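Study Abroad Forum > Credit Transfer and Recognition > Language credits refused after a semester away

Thread opened by: Registry_Reader
Posted in January

Members are asked to note a change in the way the Visetti exchange office records language modules taken abroad. Until the end of last year, a student who completed a language course at a partner institution could have it counted as an elective upon return, provided that the course ran for at least 40 contact hours. Under the revised guidance, the course must also appear on the learning agreement before departure. Courses added after arrival are treated as extra study and carry no credit at home.

I have read the guidance twice and believe it will affect engineering students most, as their home timetables leave little space for language study and many of them decide on a course only once they are settled. I should be grateful for the views of others, particularly anyone who has returned under the new rules.
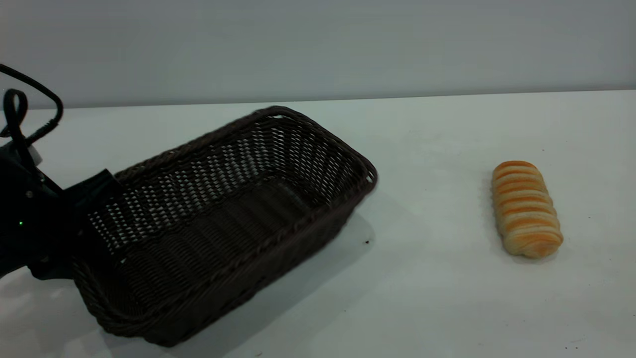 Shinji Mizuno
Thread moderator, Outgoing Students section

The guidance quoted above is correct as far as it goes. I would add two points for the benefit of those now preparing their agreements.

First, an agreement may be amended within the first month of teaching at the host institution. The amendment must be signed by the student, the host and the home department. A message from a host tutor confirming a place on the course is not sufficient, and requests supported only by such a message have been returned.

Secondly, a placement test does not count as enrolment. Students who sit the test before departure should still enter the course by name and level. If the level changes after the test, an amendment is required.

Please keep replies to the subject of credit. Questions on accommodation and travel belong in the general section.

----

Reply from: Stilix

I thank the moderator for the clarification, but I cannot agree that the arrangement is reasonable. I spent the spring semester at a partner university and my language course was not published until the fifth week. The period for amendments had closed by then. I completed the course, passed the examination and was told on my return that it would appear on my record as additional study with no credit attached.

I wrote to the department and received a courteous reply which referred me back to the same paragraph. A rule of this kind ought to begin from the date on which the host publishes its courses.

----

Reply from: Registry_Reader

That is precisely the difficulty I had in mind. May I ask whether the host gave any written notice of the late publication? Paragraph seven of the guidance allows for "circumstances arising at the host institution", although it does not say what those circumstances are.

----

Reply from: Stilix

There was a notice on the host's student page. I did not keep a copy. I have since asked for one and await an answer.
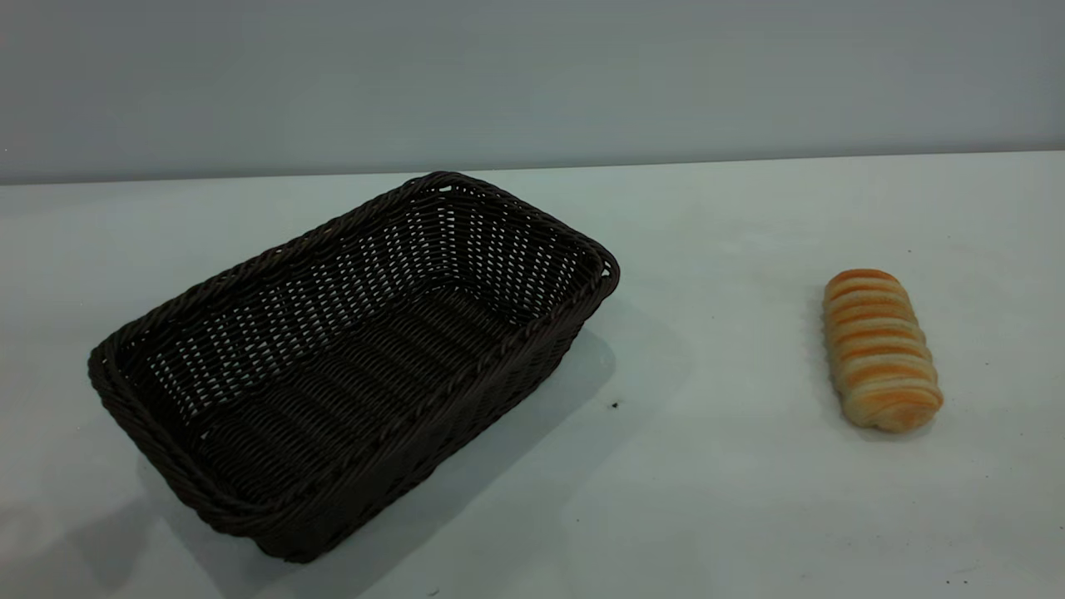
Masanja wishes it to be recorded that the rule is not so harsh as has been suggested. The home department must know in advance what it is being asked to accept, and it cannot give credit for a course it has never seen. Students in my year were told of this at the briefing before departure, and those who entered a provisional course title had no trouble in changing it later. The form permits "language course, level to be confirmed". I used those words myself and the credit was granted in full.

----

Reply from: Stilix

With respect, the briefing I attended made no mention of provisional titles, and the form I was given has no such option. If two versions of the form are in use, the office should say so.

----

Reply from: Shinji Mizuno

There are two versions. The older form has a free text box under the list of modules, and the newer one has a fixed list with a separate page for courses not yet published. The separate page is easily missed when the form is downloaded in parts. I have asked the exchange office to join the two files.

Stilix may submit a request under paragraph seven. It should include the host's notice, the examination result and a copy of the original agreement. The request goes to the home department in the first instance, and to the exchange office only if it is refused.

----

Reply from: Masanja

I was not aware of the second form and withdraw my remark about the wording. My view of the rule itself is unchanged.

----

Reply from: Registry_Reader

I am obliged to all who have replied. I shall post the wording of paragraph seven in full once the joined form is available.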